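Workstation Refurbishment at the Moston Building

The Office of Technical Services will continue its refurbishment of desktop workstations through September. The program covers 32 machines in the Moston and Gradholm reading rooms, and 6 of them are scheduled for new processors. Departments are asked to save local files to the shared drive before their equipment is collected.

Processor work is carried out at the bench with the chassis open and the motherboard left in place. The retention bracket and load lever are raised before the chip is brought to the socket, and the chip is held by its sides. Staff are reminded that the gold pads in the socket must not be touched or wiped.
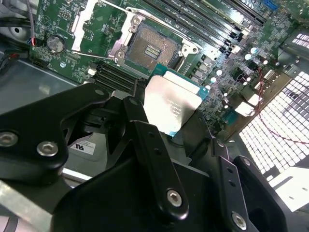
Karthik Mondal writes that the Gradholm room would prefer its machines to be taken in two groups, so that readers are not left without a catalog terminal during the afternoon. He also asks whether the old processors will be kept as spares.

The Office has agreed to the first request. Removed processors will be stored in labeled trays for 30 days and then released to the Stollness campus. Questions may be left at the service desk before 4 p.m.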